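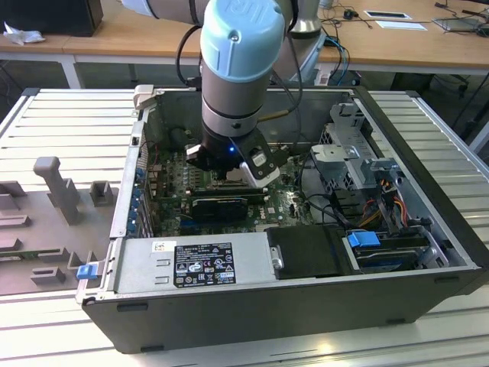
*The open computer, on the white bench.*

# The Kedau Tapes

My aunt Mafalda left me her house, her cat, and 134 cassette tapes of people saying hello. That's the whole inheritance, unless you count the piano, and you shouldn't, because it has been out of tune longer than I've been alive.

I found the tapes in June, in the closet under the stairs, lined up in shoeboxes behind the winter coats. Every one had a name on it in her slanty green handwriting. Armindo Figueiredo. Hatsue Ichikawa. Some guy called Kauko Huttunen who got 6 tapes all to himself! (I had questions.)

So I sat down on the floor with her old player and a bag of pretzels and pressed the button.

"Hello, Mafalda," said Armindo Figueiredo. Then a long stretch of nothing, a dog barking, and a click.

I tried Hatsue. "Hello, Mafalda. It's snowing on the ferry." Click.

I called my cousin Filipa, who always knew more about the family than I did, mostly from listening at doors.

"Oh, the Kedau people," she said, like I'd asked about the plumber. "She ran the switchboard at the hotel there. Three winters. When guests checked out she made them promise to call."

"And they did?"

"I guess so. Did you get to Kauko yet?"

I had not gotten to Kauko yet. I was saving him, the way you save the corner piece of cake. I fed the cat, I made eggs, I moved the coats to the spare room and back again. It was dark by the time I put in his first tape.

"Hello, Mafalda," he said. He had a nice voice, slow, a little hoarse. "I am 3,000 kilometers away and I still have your umbrella."

The second tape was the umbrella again. On the third he'd left it on a train and gotten it back. By the fifth he was asking whether she wanted it mailed, and you could hear that he hoped she'd say no.

I held the last one for a while. The cat climbed into an empty shoebox and went to sleep with her chin on the edge.

"Hello, Mafalda," said Kauko Huttunen. "It is raining here, so I am coming to bring it to you."

I got up and went to the hall. In the stand by the door, behind my own wet one, was a man's black umbrella with a train company's tag still tied to the handle.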